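Fisthorpe Fruit Boxes: your questions answered

Do I need to put everything in the fridge?
Oh, please don't! Oranges are perfectly happy out on a plate or a tray for several days, and they taste so much nicer when they aren't stone cold.

Can I mix different fruits together?
You can, and we do it at home all the time (a few oranges with whatever small fruit came that week). Just don't heap them up, and have a little look underneath every so often for soft spots.

When do you deliver?
Every Wednesday, to Kellow and Tuscombe, usually before 6 in the evening.

What if something arrives bruised?
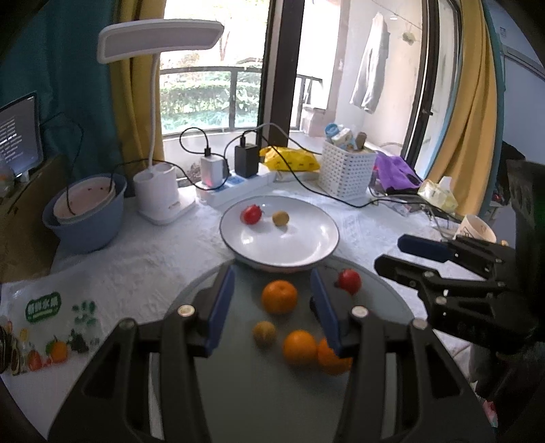 Do let us know, and we'll gladly pop a replacement in your next box.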